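Student Club in Korkberg Teaches Robot Arm to Sort a Tray of Toys

KORKBERG - The robotics club at Skasholm Technical School has started its largest project so far, and it is about a task that most children learn before they go to kindergarten. The students want a robot arm to pick up objects from a full tray and put them into boxes through a round hole in the lid.

The project has the name Namero and is led by Takeshi Nagano, who teaches electronics at the school and started the club five years ago. The club now has 8 members, all between 15 and 18 years old. They meet in the afternoon after regular lessons, and in December they will show the work at the school's open evening.

"We discussed many ideas in the first meeting," said Nagano. "Some students wanted to build a robot that plays chess. But in chess every piece has a known place and a known shape. I asked them to think about a drawer at home where everything is mixed together. That is a much harder problem for a machine."

The objects on the table come mostly from the students' own homes and from a second-hand shop near the station. Soft things and hard things are mixed on purpose. A knitted blanket can change its shape every time it is touched, a crushed can reflects the light, and a ball with rubber spikes bends between the fingers of the gripper. 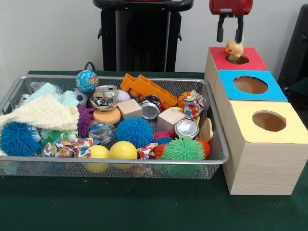 The gripper above a rubber duck on the red-lidded box. The tray with the other objects is at left.

The boxes are a part of the task that received much attention. Their lids have different colors, and each has a round opening, so the arm must come from above and let go at the right position. If the object is even a little to the side, it can remain on the edge or roll away. The club keeps a written record of every attempt, also the failed ones, and the record had 697 entries when this newspaper visited.

Rangi Waaka, a second-year student, is responsible for the record. She writes down which object was chosen, which box was the target and what went wrong.

"In the beginning I wrote only yes or no," Waaka said. "Then we could not understand why the number of good attempts went down one afternoon. Now I write a full sentence each time. It takes longer, but we found that many of the mistakes came from the same two objects."

One of these was a plastic bag. The camera system often did not recognize it, because what lies under the bag is visible through it. The other was a knitted cloth, which the gripper can take hold of easily, but which then pulls other things out of the tray together with it. The students have tried to solve this by closing the fingers more slowly and lifting only a short distance before the arm moves to the side.

Work on the software is divided between two small groups. The first group is responsible for finding the objects in the camera picture, and the second decides how the arm should travel. The groups exchange tasks every month, so that all members know the complete system.

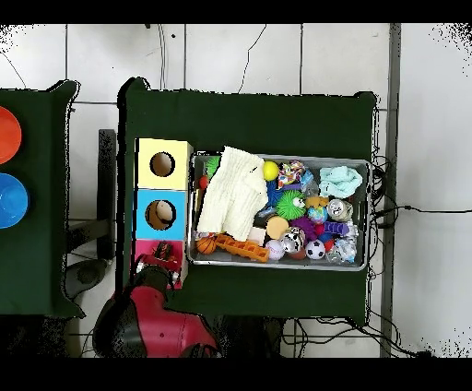
The order of objects and boxes is changed often. Nagano explained that in an early version the program worked well only when everything stood in exactly the same place as the day before. "The students were very happy, and then I moved one box by the width of my hand," he said. "After this we had a long conversation."

For the open evening the club has set a clear goal. The arm should complete 100 attempts without a person touching the table between them, and visitors will be allowed to choose which object comes next. Younger pupils from the primary school in Korkberg are invited to bring one small toy each, which the robot has not seen before.

Waaka expects that these unknown toys will be the most difficult part of the evening. She has already asked her younger brother to lend her some of his, and she tests them at the end of each meeting.

The club accepts new members after the winter holiday. Previous experience with programming is not necessary, but students must be able to attend every meeting during the first month. Registration forms are available at the school office until 4 p.m. on school days.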